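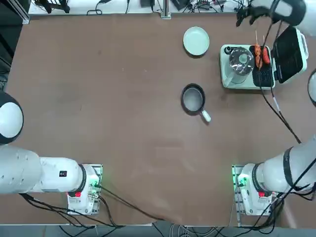 Week 5 notes: Collecting demonstrations
By Līga Ozoliņš
February

Welcome back, everyone, and thanks to those who stayed behind last week to help tidy the cables. Today we leave the loss functions alone for a bit and talk about where the examples come from, a part of the course I'm very fond of (you'll have worked that out by now).

Our running task is the breakfast bench: two arms, a plate, a little frying pan, and the electric grill with a couple of skewers on it. The policy you'll train in the second assignment has to get a sausage skewer off the ridged plate and onto the green one. Sounds easy! Have a go at it by teleoperation before you say so, though. A skewer rolls, and the stick is a very thin thing to close a gripper on.

Some words we'll use all term. An episode is one attempt from start pose to finish. A demonstration is an episode we've decided to keep. The Nistcombe set has over 2,000 episodes in it, and you'll each be given 200 to begin with, which is plenty for a first behaviour cloning run on a laptop.

Vary your starts. If the plate sits in the same spot every time, your model will happily learn the spot and ignore the plate. Shift the pan, turn its handle, swap the skewers over, start with the grill's black lid open and then with it shut. Keep the colour and brightness of the lighting as it comes, morning and afternoon both, and write the time in the log.

Keep your fumbles, too. Indrek Juška and I disagree on this one (he'll give you his side in the tutorial), but I like an episode where the operator misses, backs off and tries again. Label it "recovery" and don't trim it. A policy that has only ever seen tidy grasps has no idea what to do after an untidy one.

Before next time, please read the Pärn chapter on operator bias, and watch ten episodes at normal speed with your notebook open. Write down every place you'd have moved differently, and bring the list along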